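Ticket n° 2431 – Pince portative Wistano, comparaison des patins de préhension
Statut : en attente de pièces
Priorité : normale
Site : laboratoire d'essais d'Ornton
Ouvert le : lundi 31 décembre 2018
Objet : écart de tenue entre le patin gauche et le patin droit

Description du problème
Dans le cadre de la comparaison entre la pince portative Wistano et la pince Talpur, le laboratoire signale une rotation des objets plats à manche lors de la levée. Le défaut apparaît avec la pince Wistano seulement. La série prévue comporte 300 prises par pince, à vitesse de fermeture identique. Elle a été suspendue à la prise 40, l'opérateur ayant constaté que l'objet pivotait toujours du même côté.

Vérifications effectuées
Le jeu des articulations a été contrôlé, pince ouverte puis fermée, sans anomalie. Les vis des deux patins ont été resserrées au couple prescrit. La caméra a été recalibrée selon la procédure interne. L'inversion des consignes de fermeture n'a pas modifié le sens de rotation.

Constat sur les patins
Le patin gauche présente une face de préhension lisse et plane. Sur le patin droit, la couche d'aspect caoutchouteux est plissée et décollée, avec un bord irrégulier le long de la face interne. L'objet d'essai est une loupe grise posée à plat sur le plateau blanc.
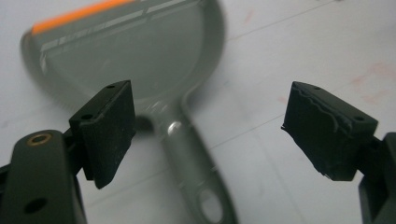 Tundura, service pièces : nous avons bien reçu votre demande et nous recommandons de ne pas recoller le revêtement. Un patin recollé présente une épaisseur inégale et fausserait la comparaison avec la pince Talpur. Il convient de remplacer les deux patins en même temps, par des pièces du même lot. Merci de nous indiquer si la pince a été nettoyée au solvant depuis le mois d'août.

Réponse du laboratoire
Le registre d'entretien mentionne deux nettoyages à l'alcool isopropylique sur cette période. La pince Talpur a reçu le même traitement ; ses patins, d'une autre matière, ne sont pas concernés par le présent ticket. La commande d'une paire de patins Wistano a été transmise sous la référence 460.

Mesures provisoires
Les 40 prises enregistrées sont conservées, mais exclues du tableau comparatif. La série Talpur se poursuit selon le calendrier initial. La pince Wistano ne doit pas être utilisée pour des mesures de tenue jusqu'au remplacement des patins ; son emploi reste autorisé pour le réglage de la mise au point de la caméra.

Reste à faire
Monter la nouvelle paire et relever l'épaisseur des deux patins avant la première prise.
Reprendre la série Wistano à zéro, avec la même loupe.
Joindre les relevés au présent ticket et demander sa clôture au support Wistano.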